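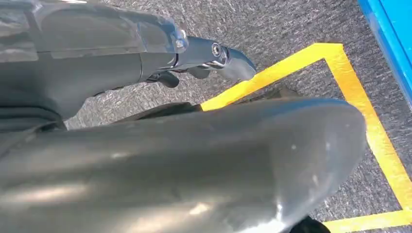

Lastport wants to charge for curbside parking downtown, and it wants everyone to believe the money will fix the sidewalks. The plan, released by the city's transportation office on December 10, 2021, would put 240 paid spaces along Denska Street and the blocks behind the ferry landing, starting in January.

Drivers would pay through an app made by Jorner, a parking company that has never run a program in the city. Anyone without a smartphone would have to use one of the pay stations, though the plan doesn't say how many there will be or where they will go.

Eliécer Villca, who heads the transportation office, said the new rates would "free up spaces that sit under the same car all day" and bring more shoppers downtown. Asked for the study behind that claim, his office sent over a four-page summary. It covers a single week in the summer, when the ferry runs twice as often as it does now. The winter numbers, Villca said, would be "broadly similar." He didn't say how he knew.

The money is harder to follow. The summary says the program will bring in $200,000 in its first year after Jorner takes its share. It doesn't give the size of that share. The contract does, but the pages that cover it were blacked out in the copy posted on the city's site. A request for the full version was still waiting for an answer at press time.

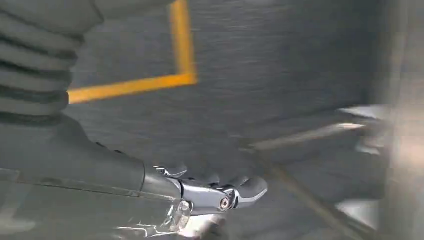

Gray ribbed sleeve and polished metal fingers.

Shop owners along Denska Street are not sold. Anas Yammine, who runs the Khoury bakery near the corner of the landing, said most of his morning customers stop for less than five minutes. Under the plan they would pay for at least half an hour.

"They tell me it will bring people in," Yammine said. "Charging them for a loaf of bread before they buy the bread - I don't see it."

He and other owners have collected roughly 175 signatures asking for a free first 15 minutes. Villca said the idea was "under review," the same words his office used last spring about a loading zone that the block still doesn't have.

Then there are the sidewalks. The city says all of its share will go to repairs, but nothing in the draft ordinance requires that. As written, the money lands in the general fund, where it can be spent on anything the council likes. Two earlier fees, one on boat trailers and one on street vendors, were also announced as repair money. Neither is listed as a source in this year's repair budget.

The council is due to vote before the end of the month. Written comments can be left at the clerk's window or sent in by mail.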